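Search this site Search Enter keyword

Hulside swap shelf gets a proper home at last

Well, it's finally happening! After 2 years of living in the front porch of the old Umirow hall (and one very wet winter under a tarp, which I still can't talk about calmly), the Hulside kitchen swap is moving indoors. From March we'll have the side room at the Pacheco building, with a door that locks, a sink and lights that come on when you flick the switch.

If you've never been, the swap is dead simple. You bring in kitchen stuff you don't use any more, you leave it on a shelf, and you take home something you do want. There's no money and no points. I wandered in the first time looking for a colander and came home with a colander, a fondue set and somebody's jam pan, so consider yourself warned.

Imke Hinrichs, who started the whole thing off her own verandah, told me she'd been asking for a room since before the porch. "I'd more or less given up," she said when I rang her. "Then they called while I was hanging out the washing and I had to ask them to say it again." She's got the keys now and says she's been in three times just to stand there and look at it. I'd have done the same.

The room isn't huge, but it's a lot bigger than what we had. It'll take 33 shelves, all going up along the back and one side, and there's space left in the middle for a table where you can put your bags down and have a decent look at things. Last year 106 households used the swap at least once, and a fair few of those were people who'd just moved to town with next to nothing in the cupboards. Imke would love to see more of them this year, and so would I.

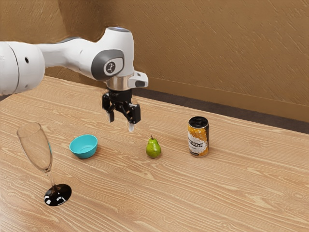 The fit-out is costing $2,000, and that's covered. Half came from the spring plant sale (thank you to everyone who bought tomato seedlings off me, I hope some of them lived) and the other half from Cerkell, the hardware place on the corner, who are also lending us a decent drill. Timo Rathjen is doing the shelving in the evenings after work. He tells me the walls are "nowhere near square" and that he's enjoying himself, and I believe both.

A few things are changing with the move. Opening time will be 10 in the morning till 2 in the afternoon, so no more dropping boxes off at midnight, please. The sink means we can rinse things on site, but it would be lovely if everything still came in clean. Electrical gear is a no for now. We've all got a soft spot for a second-hand toaster, but there's no one to test them yet, and if you've got the right ticket and a spare morning then Imke really wants to hear from you!

Chipped glasses and cracked plates are a no as well. Lids without pots are fine, and so are pots without lids. There's going to be a whole shelf for them, and I've got a saucepan at home that's been waiting on a match for years.

The porch will stay open until the shelves are up, so keep bringing things along in the meantime. Anything left over will be carried across in one go, and we could use a few people with a trailer or a strong back for that. It's only a couple of streets. There'll be tea, and my sister has promised a slab of her ginger cake, which is worth the walk by itself.

If you want to lend a hand, leave your name on the sheet inside the porch door. The pen's on a string. Somebody keeps taking the pen anyway.

Filed under: Around town, Sharing and swapping, Hulside

Contact us | Copyright Hulside Community News, all rights reserved | Back to top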